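Boards > Home & Interiors > Walls and Paper
Filed under: Wallpaper, Small Rooms, Colour Advice
2 min read

Busy pattern on more than one wall?

skerkunico
I am planning a hobby corner of 7 square metres and I have fallen in love with a loud swirly paper, coral and lilac with yellow. My sister says one wall only. I would like to put it on three. Is this a mistake?

elico_b
One wall. I papered a whole box room in September and after 14 days I had a headache from it. Now I am stripping it, and the paste does not want to come off.

sisay24
I do not agree with elico_b. In a small corner, one loud wall looks like you ran out of money. Three walls make it feel like a decision, if the table and the shelves stay plain.

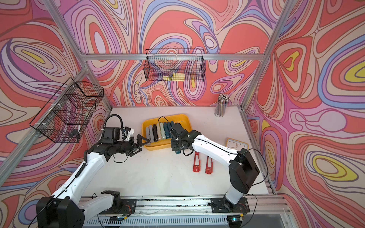 What matters more is the join in the corners. With curved shapes the eye is forgiving – with stripes it is not. Order one extra roll from the same batch, and write the batch number somewhere safe.

elico_b
The eye is forgiving, but my head was not. Please try a sample for a week first.

Myung-ja Sung
I can agree with both of you a little. I used Evska lining paper under mine and it came off clean after two years. A white worktop also helps very much.

skerkunico
Thank you all. I have ordered a sample and will tape it up on Sunday. Does the lining paper go on sideways?

Myung-ja Sung
Yes, sideways, and leave it 24 hours to dry.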